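Finding out why the left hand drops out when recording shirt folding

We collect shirt folding for the Ondieki arms in our lab at Jirnville. In May we had a fault that cost us nearly 200 recordings. In the file the left hand stops in the air, then jumps to a new place. If an arm learns from such a file, it can jump too, so please treat this as a safety matter.

Before you start, tell the person at the next desk that you are testing, and switch the arms off at the wall.

1. Open the bad recording and write down the time of the first jump. In our file 314 it came just when the sleeve was folded over.

2. Put the gloves on and lay a striped shirt on the table. Repeat the same fold slowly, and let a second person watch the tracking screen.

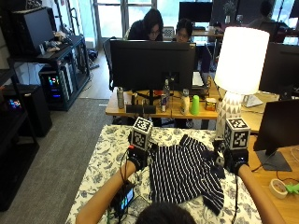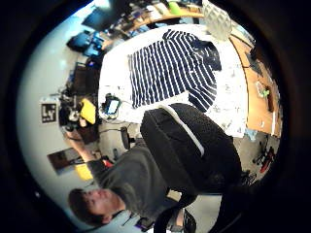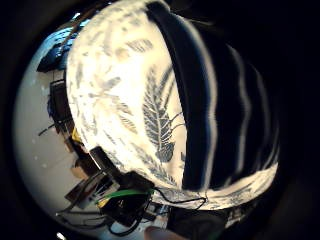
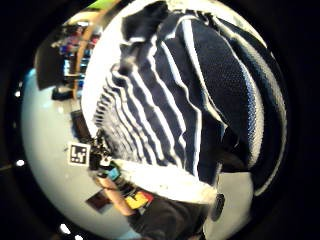

Striped cloth, from the fixed camera and from the hand cameras.

3. If the tracking is lost only when cloth passes over the marker, the cable is fine. Fold with the wrist a bit higher and try again.

4. If it is lost also with empty hands, hold your hand still and bend the cable gently near the plug. Don't pull. Subira Chege found our fault in this way: the wire was broken inside the cover, and you could not see it from outside.

5. Change the cable for a new one from the Herno box. Fix it to the forearm with tape, but leave 5 cm free at the wrist. We had taped it too tight and every fold was bending it at the same point.

6. Record 15 folds and check all of them for jumps before you continue.

Old recordings with a jump must go to the folder "hold". Do not cut out the bad part and keep the rest, we tried this and the times of the two hands did not match any more. Upendo Mbwambo has the script which finds jumps, ask her on Wednesday.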